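A Robot Arm Built on Evenings and a Shared Bench
The members' workshop at Fesgate has spent its second year on one machine, and on the patience needed to make it scoop
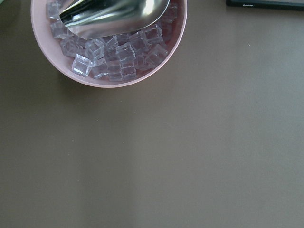 The arm project at the Fesgate shared workshop began in February, when the membership approved a single long-term build in place of the usual run of small ones. The aim was a tabletop arm, built from parts a member could buy or print, that would learn to handle ordinary kitchen tools. Serving ice was chosen as the first full task. The practice material is a pink bowl of clear cubes that look like acrylic ice, with a stainless steel scoop laid on top of the pile, and it has proved a demanding choice. Clear cubes show up mostly as bright edges, polished steel throws glare back at the lens, and a pile settles differently each time it is disturbed. The builders considered these points in favor of the task. An arm that could manage only painted blocks would have little to offer in a home.

Fesgate occupies the ground floor of a former printing works and is open to its 80 members from early morning until 10 p.m. Woodworking takes the larger room. Electronics, sewing and the arm share the smaller one, an arrangement that has required some negotiation over bench space and a firm rule about thread near open gear housings.

The arm is known within the workshop as Pelent, a name carried over from the first set of drawings. It has six joints and a two-finger gripper, with a small camera mounted at the wrist. The first version was printed almost entirely in the workshop and weighed more than its own shoulder motor could hold out at full reach. The second replaced the upper link with aluminum tube and moved the elbow motor back toward the base, connected by a belt. The third, now in use, kept the tube and gave up the belt, which had stretched during the summer and left the gripper resting lower each week than the software believed it to be.

Spending on the third version came to $2,774, including two motors that were damaged by a wiring fault and replaced. The workshop has published the full parts list to its members, along with the fault. A connector had been assembled with its power and signal lines reversed, and it passed a visual check by three people before it was plugged in. Connectors are now keyed, and the wiring is tested with a meter before any motor is attached.

Teaching the arm

Pelent is not programmed motion by motion. A member guides it through a task by moving a smaller copy of the arm by hand, and the larger arm follows. The wrist camera and the joint positions are recorded together. When enough of these guided attempts have been collected, a model is trained on them and the arm is allowed to try alone, at reduced speed, with a member's hand near the stop button.

The workshop's scooping set holds 381 recorded attempts. A further group was set aside after a review found that the camera bracket had turned slightly between sessions. The bracket had been held by a single screw. It is now held by two screws and a locating pin, and a short check against a printed pattern opens every session.

The recordings also revealed how differently people use a scoop. Some members push the blade straight down and lift. Others enter at the side of the bowl and roll the wrist. Both methods work well for a person, but the early model blended the two and tended to stop halfway through, with the blade resting on the pile. The group settled on the side entry and wrote a one-page guide for anyone recording. Results improved with the next training run, although the arm still has difficulty when the handle comes to rest against the side of the bowl.

The gripper

The most time has gone into the fingers. Bare printed plastic slid on the steel handle as soon as the blade met resistance. Rubber sheet gripped well and wore through at the corners. The present fingertips are cast in soft silicone from a mold designed by a member with experience in shoe repair, and they carry a shallow groove across the face. A pair takes an evening to cast and must be left overnight before it is fitted.

The silicone is supplied by Hyvönen, a small materials shop nearby that also allows the workshop to buy in part-quantities. The motor control board is the workshop's own design, called Werkik, and is in its fourth revision. It reports motor current at each joint, and this is how the software judges that the scoop has met the pile. Members who wish to build a board at home may borrow the soldering stencil for up to a week.

Building at home

Several members have started copies of the arm in spare rooms and garages. The workshop advises them to begin with a heavy base and a fixed place for it. A light table moves when the arm changes direction, and recordings made on it are of limited use elsewhere. It also advises steady lighting, as daylight from a window alters the appearance of clear and metal objects over the course of an afternoon.

A beginners' course in arm assembly is held in the smaller room, with places for 12. Participants build the wrist and gripper only, which can be completed in four evenings, and may continue with the remaining joints during open hours. Safety glasses are provided. Those attending should bring a set of metric hex keys, and long sleeves must be rolled above the elbow before the motors are powered.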